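How do I get crumbs out of a two-slot toaster without wrecking it?

Asked by Ah-rin Hyun, 328 views

I got a cream two-slot toaster secondhand in February and I love it, but it drops crumbs every time I move it. I keep it on a white table so I see every single one! Can I just flip it over and shake?

2 answers

Nisreen Farah
Yes, but gently, and unplug it first! Let it cool for 20 minutes. Then look underneath or at the back for a crumb tray. Mine slides straight out and I was amazed (and a bit horrified) at what was in there. Empty it, wash it with dish soap, and dry it completely before it goes back in.
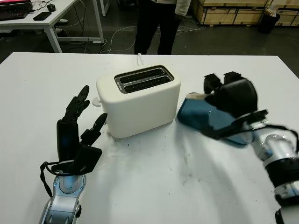 After that, turn the toaster over the sink and tap the sides with your palm. A clean, dry pastry brush is great for the bits stuck on the grilles, just go easy near the heating wires. No water inside, ever, and no metal knives. For the outside I use a barely damp cloth with a little baking soda on the scuffs. It comes up so nice!

Found this helpful: 17

Dolores Blackwood
what she said about the tray. some old ones don't have one, my Granen doesn't, so it's upside down over the trash for me. Also wipe the table AFTER, I always do it first and then have to do it again. Raisin bread is the worst for this btw but I'm not giving it up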